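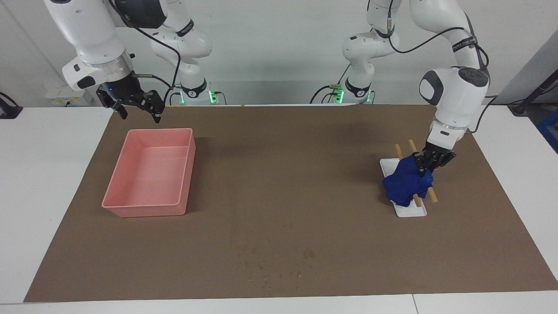

The Hultham Notice, No. 246, page 7

POSITIONS VACANT

Linen and tableware hand, part time
Suominen Event Hire, Plaltedley

We hire out table linen, plates and glassware for weddings, club dinners and conferences. We are looking for a person to work in the sorting room, where returned cloths and plates are separated, checked and made up into sets for the next booking.

The work
Most of the day is spent standing at a white table with a brown mat over it. Linen comes back to us in heaps, often bundled up with the small plates it was used beside. You will take the cloths off the plates, shake them out over the crumb tub and sort them by colour. Royal blue is our most hired colour at the moment, followed by ivory and charcoal. Cloths with wax, wine or lipstick on them go into the grey tubs for treatment before washing.

Clean cloths are folded in quarters and banded in tens. Plates are checked under the lamp for chips and stacked by size with a paper sheet between each one. Anything chipped is written in the breakages book with the booking number.

You will also help load the van on the day before a large function and answer the side door when drivers call.

Hours and pay
Two shifts of seven hours each week, 8 am to 3.30 pm with an unpaid half-hour lunch. Extra shifts are offered in the busy months and you are free to refuse them. Pay is at the adult casual rate. Shoes and aprons are supplied after the first month; until then please wear your own closed shoes.

What we ask for
You should be able to lift a full linen tub, about 70 of the dinner napkins plus the tub itself, from the floor to the trolley. You need to read a packing sheet and write clearly. Experience in a laundry, kitchen or op shop sorting room would be useful but we will train the right person. A driver's licence is not needed. The bus stops at the Curex building across the road.

The room has a concrete floor and gets cold in winter. Please tell us if you have a sensitivity to detergents or starch, as both are used next door.

How to apply
Send a short letter and the names of two people we can ring to Dineo Hlongwane, Sorting Room, Suominen Event Hire, Plaltedley. Letters can also be left at the front counter. Applications close 15 Aug 2020. Interviews will be held the following week with Dineo and the warehouse manager, Tapio Lappalainen, and include a paid trial hour of folding and plate checking.

Previous applicants are welcome to apply again.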